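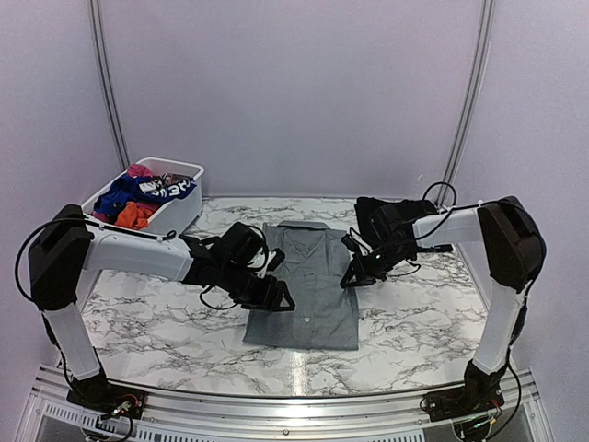
What's the easiest way to fold a button-up so it stays flat in a drawer?

Button the top button and one in the middle, lay it face down, bring both sides in to the same width, sleeves straight down the back, then fold the bottom up to the collar and flip it over.

From: Genji Hattori
To: Melis laundry & closets list
Fri 31 October

Remo, quick one before I run out the door. Answers mixed in below.

> Remo Palumbo wrote:
> Trying to get the whole clean pile folded before my sister
> gets here. T-shirts fine. Dress shirts are a disaster, the
> collar gets squashed and the front bunches up between the
> buttons. Do you button all of them? My mother did every
> single one and I don't have the patience.

No, don't do all of them. Top one matters most, keeps the collar standing. Middle one stops the front from sliding. If the fabric is slippery do the bottom one too.

For the bunching, smooth the front BEFORE you flip it. Run your hand down the button strip, collar to hem. Most people skip that and then wonder.

> Also does it matter what you fold on? I've been using the bed.

Bed is too soft, the sides sink and you get a crooked edge. Kitchen counter or a table, anything hard. Wipe it first, I got jam on a white one in February.

> I have the folding board from Skenell, worth digging out?

If you know where it is. Mine was too narrow for a large, collars hung off the sides. Gave it away. A magazine works just as well, put it on the back under the collar, fold around it, slide it out.

> Last thing, the bin. Everything comes out of the dryer and
> sits in there for days. By the time I get to the shirts
> they're all creased.

Pull the shirts out first and hang them on a chair, even if you do nothing else that night. Tees and sweats can sit in the bin till the weekend, they don't care. Shirts at the bottom under jeans is what kills them.

Somebody on here (Plitorach thread?) said to store them on edge like files. I get 4 across in my Bodard drawer that way, collars alternating up and down so the stack doesnt lean. Flat piles are ok too, just don't go so high the bottom ones get crushed.

Gotta go, will send the sleeve thing tonigth if I remember

Genji

2 replies · 83 views · Share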